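Peg and Slot Boards: Frequently Asked Questions

Last revised 25th July

We get asked about these boards a lot, mostly by people who have read the sales copy and suspect it promises too much. So do we. The answers below cover the white base board with blue parts, sold under the Hulldale name and put together from pieces made by Funico. If you own something else, some of this will carry over and some won't.

What is a peg and slot board for?

Putting parts where they belong. A part goes into a slot, over a peg or onto an outline, and it either seats or it doesn't. That's the whole activity. The leaflet claims it builds "lifelong precision," and we have seen nothing to back that up. It is a decent way to practice placing small things carefully, and we'd leave it there.

Is it a toy?

It gets sold as one in some shops. The small pegs are small, and we wouldn't hand them to a child who still puts things in their mouth, whatever the sticker on the box says. Adults seem to get more out of it anyway.

Do I have to follow the order on the card?

No. The card starts with the gear and works toward the blocks. We tried it the other way around and nothing bad happened. If you're timing yourself against somebody, agree on one order first, or the times mean very little.

Why is everything blue?

Our guess is that blue plastic was cheap that year. The official line is contrast against the white board, and in fairness the parts do show up well. It also means color tells you nothing about which part goes where. You have to go by shape.

Which goes in first, the pegs or the angled block?

Whichever you like, but most people find the pegs easier to start with. The block has to be turned the right way before it's anywhere near the slots, and turning it over a crowded board is how neighbors get knocked. Get a firm hold close to the bottom of a peg and lower it straight. Pick up the block by its sides.

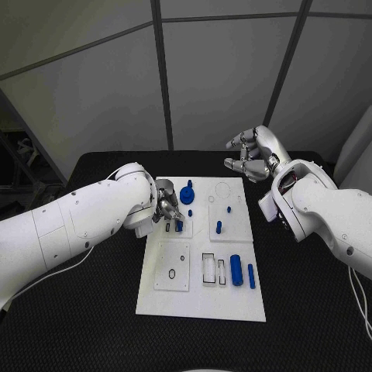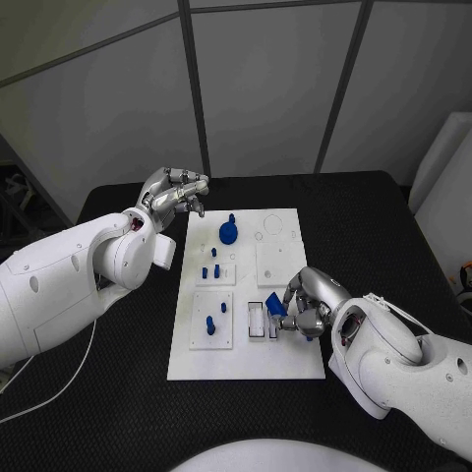 Can I buy single replacement parts?

Single pegs are sold one at a time under part number 3311, which the catalog insists on writing as 3,311. The gear and the angled blocks come only as a set, number 372. We think that's a poor deal if you've lost one block, and we've told the supplier so.

A peg sticks halfway. Should I push harder?

Please don't. Pull it out, look in the slot for grit, and try again with the peg straight up. If it still binds, try the same peg in a different slot of the same kind. Binding everywhere means a bad peg, and binding in one place means a bad slot. Sanding is suggested on a few hobby sites. It works once, and then you have a loose peg for good.

Does the surface under the board matter?

More than the board does, in our opinion. On a slick desk the whole thing creeps away from you a little with every push. A textured mat or tabletop fixes it. Pukham sells a "stabilizing frame" for this purpose and we can't see what it does that a rubber mat doesn't. Dark surfaces are handy for spotting a white plate, less so for finding a blue peg in poor light.

The box says it's good for 3,000 cycles. Is that true?

We don't know, and we doubt the people who printed it do either. The box doesn't say what a cycle is. One peg in and out? The whole board filled and emptied? We asked in October and were sent the same leaflet again. Our own board has had plenty of use and the slots are still snug, but we haven't kept a tally and won't pretend to have one.

How do I clean it?

Damp cloth, mild soap, dry it right away. Use a dry paintbrush for the slots. Dalsgaard makes a cleaning spray that is supposed to "restore the fit." Ours left a film, and the pegs felt worse until we wiped it off.

How long should it take to fill the board?

The leaflet says 10 minutes for a beginner. That strikes us as a number somebody picked because it was round. Take as long as you need — a part seated crooked and fast still has to come out again.

Can I get my money back if I don't like it?

Within the return period on your receipt, with all the parts in the box. Check for the tiny pegs before you seal it up. They roll, and a set that comes back short gets a partial refund.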